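Chapter 3
Counting What Patients Don't Do: Missed Appointments and the Reminder Industry

Every clinic manager can quote a figure for missed appointments, and most of them quote it with a sigh. The figure is usually followed by a sum of money, and the sum by a proposal to buy something. This chapter looks at the middle step. How does an empty slot in a diary become a cost, and who decides?

Take the Fosier practice, which we shall meet again in Chapter 5. In October its manager, Mahnaz Ghorbani, reported 573 missed appointments out of 1592 booked. Put like that, it sounds like a collapse. But the booking system recorded a patient as missing if the receptionist had not pressed "arrived" within ten minutes of the start time. People who turned up late and were seen anyway stayed in the column. So did people who had rung to cancel and been left on hold. When Ghorbani asked for the list to be checked by hand, the software supplier, Fonix, told her this was unnecessary.

It was necessary. A number produced by a button is a record of when the button was pressed, and you should treat it with the same suspicion you would bring to a patient's account of how much they drink.
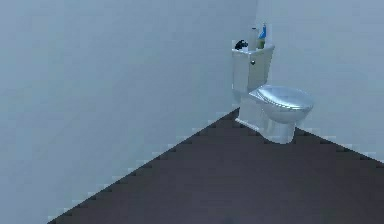

Figure 3.1 A toilet in the corner of a plain bathroom (computer-rendered).

The second difficulty is the cost. The usual method multiplies each missed slot by the price of a doctor's time, as if the doctor sat with folded hands until the next knock. Anyone who has worked in a surgery knows better. The gap is filled with letters, test results and the patient before, who had one more thing to mention. Some clinics would fall apart by noon if everybody came. Amirhossein Shirazi's study of the Tehrani clinics, discussed in section 3.2, found doctors who relied on two missed slots a morning – and said so freely, provided their managers were out of the room.

Then there are reminders. Text messages probably help a little in some places. The claims made for them go a good deal further. The Sasach trial, often cited in sales brochures, sent messages to more than 1000 patients and compared their attendance with that of the previous winter, when the car park had been closed for repairs. Read section 3.3 with that car park in mind.

Before going on, find out how your own workplace or local surgery defines a missed appointment. Ask two members of staff separately, and write down both answers.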